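Notebook, Savelness shop, March — equipment money

Okay, the spending list for the Flerov laundry work is due and I've been putting it off, so I'm doing it here in the notebook where the rest of you can yell at me in the margins. Nothing below is ordered yet. If you want something, write it in before lunch and put your initials next to it, please!

Starting with the small stuff, which is where I always go wrong. Last year I budgeted for the big purchases very carefully and then we bled money all spring on pads, screws, connectors and shipping (so much shipping). This time the small stuff gets its own line.

Grip pads first. I like the crosshatch ones we're on and I don't want to change texture in the middle of a run, even though Yazzie keeps sending me samples of a softer one. The softer one feels great in the hand, sort of like a pencil eraser, but it picks up lint like crazy and then you're cleaning pads all afternoon. So: same pads, just more of them. I'm putting down 400 dollars for pads and adhesive together and that should be plenty unless we start doing towels. Towels are a whole other conversation.

Spare fingers, same deal. I want a full spare set for each arm on the shelf, black ones, same shape, no experiments. I know there's a drawing going around for a narrower tip that would get down between the clothes and the side of a basket more easily. I've looked at it and I think it's a good drawing. I just don't want to buy it out of this budget.

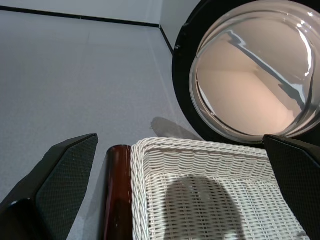
Baskets! I've gone back and forth on this one. The woven kind is nice to have in the setup because it's what people really own, and the thick rim gives the arm something to be careful about. It also sheds, and a fingertip can find a gap in the weave if you come down at a bad angle. The plastic kind is cheap and wipes clean and I find it boring. I'd like to buy a few of each and keep them labeled, so when somebody changes baskets halfway through a week we can tell from the log. Color matters too. Pale basket on a pale floor is hard on the cameras and I want at least one dark one for comparison. Cheap line, easy yes.

Now the washer question, which is the part I expect an argument over.

We have the front-loader and it's a good machine to work with. The trouble is that everything we know, we know about that one door. Door swing, how far the gasket sticks out, where the lip of the drum is, all of it. I'd like a second machine, a different make, ideally with the hinge on the other side. Flumutum has refurbished ones and they'll deliver up to the loading door (not past it, I asked twice). The guy on the phone was great about it, he even offered to pull the drain hoses off so we wouldn't have to. We don't plumb them in anyway, so I said sure.

What I don't know is where it goes. The two arms need clear floor on the basket side, and if a second washer goes next to the first one we lose the spot where we roll the tool cart in. My vote is to put it against the opposite wall and move the robot when we want to use it. Moving the robot is annoying, yes. Moving a washer is worse.

Cables. Every time I write one of these lists I leave cables off, and every time I end up buying them at full price with overnight shipping. I want proper spares for the gripper cables, and I want us to think about length while we're at it. The long loop is forgiving when the wrist turns a lot but it swings out a good way to the side, and one of these days it's going to catch on a basket or a door. Shorter cables plus a couple of clips on the arm would tidy that up. I asked Yazzie for a quote on custom lengths and they came back with 8 cables as a minimum order, which is more than we need, but they'll keep. Also on this line: some kind of tray or cover for the ones on the floor. I don't care what kind. I've tripped enough.
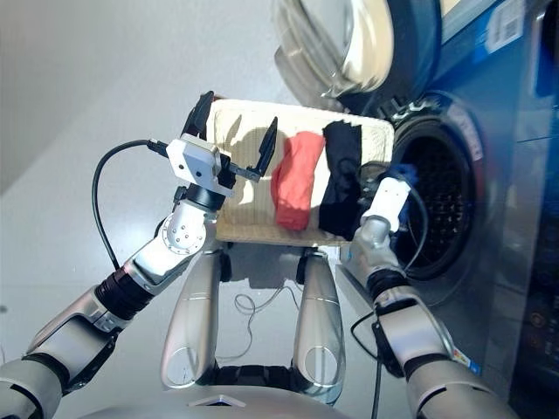
Damilola Anozie
Workshop notebook, Savelness · March · filed under Flerov / purchasing

Picking this back up after lunch. Thanks for the initials, and whoever wrote "espresso machine" under spare fingers, no.

Clothes. We've been running on whatever people bring in, and I think it's time to spend a little on a proper set. Bright things are easy to pick out against the basket. Black and dark blue are where I'd like more variety, and especially dark stuff near the drum, where it's dim in there already and all the little holes make the picture busy. I'd buy T-shirts, leggings, a couple of heavier sweatshirts, in duplicate so a ruined one doesn't end a series. Thrift store is fine. Keep the receipt! I had 11 receipts in my coat pocket last time and half of them had gone through an actual wash.

Light for the drum: I'd like a small clip-on lamp to try. If it helps, we buy a nicer one. If it doesn't, it goes on my bench and I'm happy either way.

Things I'm leaving out on purpose, so you don't think I forgot:

A third arm. I know, I know. Two arms already get in each other's way around that door and I'd sooner spend the money on time with the ones we have.

The lifting platform for the baskets. I like it, but all our runs so far have the basket at one height and I'd want to redo a bunch of them.

The service contract on the arms. This one I'm truly unsure about. The joints have been fine, and the quote was more than the refurbished washer and the cables put together. But if a wrist goes in the middle of summer we're stuck waiting, and I don't have a good plan for that. Leaving it as a question for the meeting.

Order of priority if they cut us, and they usually do — cables, pads, spare fingers, clothes, baskets, second washer. I hate having the washer last since it's the one I want most, but we can't run at all without the others.

Still to do: get Flumutum's quote in writing with the delivery on it, measure the opposite wall (bring the long tape, the short one is broken again), and ask Yazzie whether the clips come with the cables or get billed separately.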